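손끝

세 번째 작업대의 왼쪽 손가락이 또 헐거워졌다는 연락을 받은 것은 점심을 막 먹고 난 뒤였다. 고딜리브 바우터르스는 먹던 사과를 종이에 싸서 주머니에 넣고 공구함을 들었다. 공구함은 전에 일하던 시포스 공장에서 가져온 것으로, 경첩 하나를 철사로 묶어 두었다.

데스우드의 작업동은 길고 천장이 낮았다. 말데일 시내에서 버스로 20분 걸리는 곳이라 점심시간이 지나면 드나드는 사람이 거의 없었다. 셈 바르트가 셀 앞에 쪼그리고 앉아 기록지를 무릎에 올려놓고 있었다. 입사한 지 두 달 된 청년이었고, 글씨가 작았다.

"언제부터 그랬어요?"

"아침에는 괜찮았어요. 열한 시쯤부터 왼쪽이 조금씩 늦게 닫혔습니다. 수건을 잡으면 모서리가 빠져나가요."

"정지시켰고?"

"네. 열쇠도 뽑았습니다."

고딜리브는 열쇠를 받아 작업복 윗주머니에 넣었다. 그녀가 가르친 순서가 그랬다. 손을 넣는 사람이 열쇠를 가진다. 셈은 첫 주에 그것을 한 번 잊었다가 한참 동안 잔소리를 들었고, 그 뒤로는 잊지 않았다.

그녀는 장갑을 벗고 손가락을 하나씩 흔들어 보았다. 오른쪽은 단단했다. 왼쪽은 뿌리에서 조금 놀았다. 나사 두 개 중 안쪽 것이 풀려 있었다. 풀림 방지제를 바른 흔적은 있었지만 이미 가루가 되어 묻어났다.

"이거 누가 끼웠어요?"

"제가요. 지난달에."

"바르고 나서 얼마나 기다렸어요?"

셈은 기록지를 넘겼다. "15분이요."

"하룻밤 둬야 해요. 설명서에는 안 적혀 있지만."

"설명서에 왜 안 적혀 있어요?"

"지식이라는 회사가 번역한 건데, 그 줄을 빼먹었어요. 원문에는 있어요. 내가 전화도 했는데." 그녀는 말을 그만두고 나사를 뺐다. 전화한 것은 삼 년 전이었다.

나사산을 솔로 닦고 천으로 한 번 더 닦았다. 왼쪽 손가락은 빼서 창가 쪽 불빛에 비춰 보았다. 금이 간 데는 없었다. 셈이 새 손가락으로 바꾸면 안 되느냐고 물었다. 창고에 한 쌍이 있기는 했다. 그녀는 고개를 저었다. 멀쩡한 것을 바꾸면 다음에 정말 부러졌을 때 끼울 것이 없었다. 주문하면 17일이 걸렸다.

손가락을 다시 끼우고 나사를 조였다. 방지제는 퇴근할 때 바르기로 했다. 그때까지는 위치만 맞춰 두면 되었다. 그녀는 열쇠를 돌려 꽂고 셈을 노란 선 밖으로 물러서게 한 다음, 화면을 켰다. 닫힘과 열림을 번갈아 시켜 보면서 손목 카메라로 손끝을 확인했다. 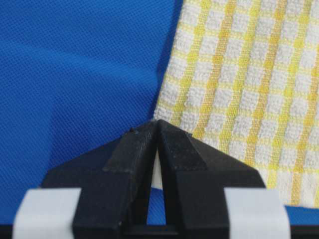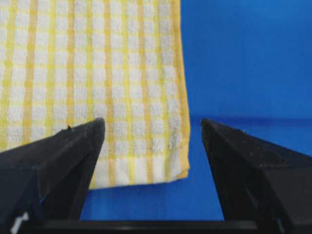
"어디를 봐야 돼요?" 셈이 물었다.

"닫았을 때 양쪽 끝이 같은 높이에서 만나는지. 한쪽이 먼저 와서 기다리면 안 돼요. 그다음에 벌렸을 때 높이가 같은지."

"눈으로만요?"

"눈으로 먼저. 숫자는 나중에 봐도 돼요. 숫자부터 보면 숫자만 보게 돼."

셈은 그 말을 기록지 귀퉁이에 적었다. 고딜리브는 못 본 척했다. 그녀도 젊을 때 시포스의 선임이 하는 말을 수첩에 적었는데, 나중에 펼쳐 보니 절반은 무슨 뜻인지 알 수 없었다.

수건은 시험용으로 쓰는 것이었다. 원래는 식당에서 그릇을 닦던 것인데, 새 수건은 너무 빳빳해서 시험이 안 된다고 그녀가 우겨서 얻어 왔다. 잡고, 들고, 내려놓는 동작을 500번 돌려서 한 번도 놓치지 않으면 셀을 다시 열 수 있었다. 규정이 그랬다. 그녀는 횟수를 입력하고 시작 단추를 눌렀다.

두 사람은 의자를 끌어다 앉았다. 기계가 수건을 들었다가 내려놓았다. 처음 몇 번은 셈이 매번 고개를 내밀고 보았다. 그러다가 차츰 등받이에 기댔다. 고딜리브는 사과를 꺼내 마저 먹었다. 잘린 면이 갈색으로 변해 있었다.

"어머니는 좀 어떠세요?" 셈이 물었다.

"어제는 나를 알아보셨어요. 수건 개는 걸 도와드렸는데, 내가 접은 걸 다 펴서 다시 접으시더라고. 모서리가 안 맞는다고."

"맞았어요?"

"안 맞았지."

셈은 웃어도 되는지 몰라서 기록지를 들여다보았다. 기계가 또 한 번 손가락을 닫았다. 모터 소리에 섞여 딱, 하는 작은 소리가 났다. 고딜리브가 고개를 들었다.

"들었어요?"

"네."

그녀는 기계를 세웠다. 열쇠를 뽑아 주머니에 넣고, 손을 넣어 왼쪽 손가락을 흔들었다. 움직이지 않았다. 오른쪽도 그대로였다. 그녀는 손목 뒤를 더듬다가 케이블을 잡은 고정끈이 덮개 가장자리에 걸려 있는 것을 찾았다. 손목이 돌 때마다 끈이 걸렸다가 튕기면서 나는 소리였다. 가위로 끈을 잘라 내고 새 끈을 한 뼘 위에 묶었다.

"이건 오늘 생긴 거예요, 원래 있던 거예요?"

"글쎄. 끈이 눌린 자국을 보면 오래됐어요. 옆에서 조용히 앉아 있어 본 사람이 없었나 보지."

처음부터 다시 세어야 했다. 셈이 기록지에 정지한 시각과 이유를 적고 줄을 그었다. 고딜리브는 열쇠를 꽂고 횟수를 다시 입력했다.

시험은 다섯 시가 넘어서 끝났다. 놓친 것은 없었다. 그녀는 기계를 끄고 안쪽 나사부터 다시 풀어서 방지제를 바르고 조였다. 셈에게는 바깥쪽 것을 맡겼다. 그는 방지제를 너무 많이 짰고, 넘친 것을 천으로 닦아 냈다. 그런 다음 종이에 '내일 아침까지 켜지 말 것'이라고 써서 조작반에 붙였다.

"열쇠는요?"

고딜리브는 윗주머니를 한 번 두드려 보이고 불을 껐다. 버스 정류장까지 가는 길에 그녀는 수건을 개지 않고 나온 것이 생각났지만 돌아가지는 않았다.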